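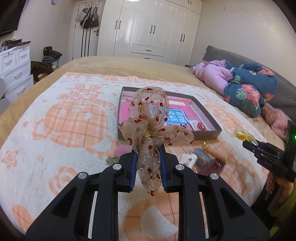
A sheer gold bow in the blue pads of a hand-held gripper, with an open gift box on the bed behind it.

The Rulebook Has Never Met a Bow

I have been reading the Callham code of practice for hand-held gripper recording, second edition, 80 pages with annexes. It is a careful piece of work. It tells you how to grip a cube. It tells you how to grip a cylinder, upright and on its side. On page 31 there is a drawing of a mug, and I think the authors were a little giddy that afternoon.

Of organza it says nothing. A bow has no edges worth the name. Take it by the knot and the loops stand up like ears; take it by a loop and you have flattened the only thing anyone wanted from it. The code's advice for "deformable items" is to "apply suitable force", and I have received more practical help from fortune cookies.

My complaint is with the order in which these things get written. Somebody decides what a tidy recording looks like, usually at a bare bench under good lights, and the rule follows: plain surface, one object, nothing else within reach. Then the work goes off to a bedroom, where the surface is a fluffy blanket with plaid circles on it and there is a quilt heaped up by the headboard. Under the Callham checklist, that bed fails before anybody has picked anything up.

I would pass it. If a machine is ever to put away the contents of a gift box, it will be doing so in a room with bags on the door and clutter on top of the drawers. I don't see what it learns from a bench, apart from how to be employed by a bench.

Devendra Dubey, who reviewed recordings for the Flustari project, once sent me his rejection log for February. Of 2,214 clips, 408 had been thrown out for "untidy background". He had gone back and watched the lot, and in nearly all of them the grasp was perfectly good. The bedding had let the side down.

The defenders of tidiness do have a point, and Brunton made it to me at some length over a very small coffee. Without limits you get people recording whatever is nearest, and two clips of the same job can't be compared. Fine. Then set limits on the things that matter to the grasp: how the object is approached, where the pads close, when the fingers are allowed to open again. A clear plastic bag of yellow rings or hair ties needs a rule far more than the blanket under it does. Is the object the bag, or what's in the bag? Callham's form has one box for "item" and space for nine letters.

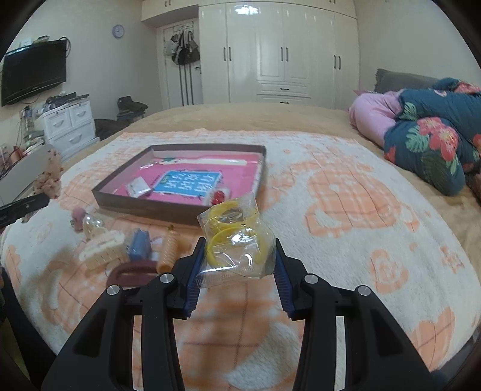 What I would write instead

Ask for the room as it is, and a line of notes saying so. Let the person holding the gripper name the object in ordinary words. Give soft and crinkly things their own chapter, ahead of the cubes. Baptista has a draft along these lines, and it runs to 2 pages, one of which is the cover. I have asked for a copy of the other.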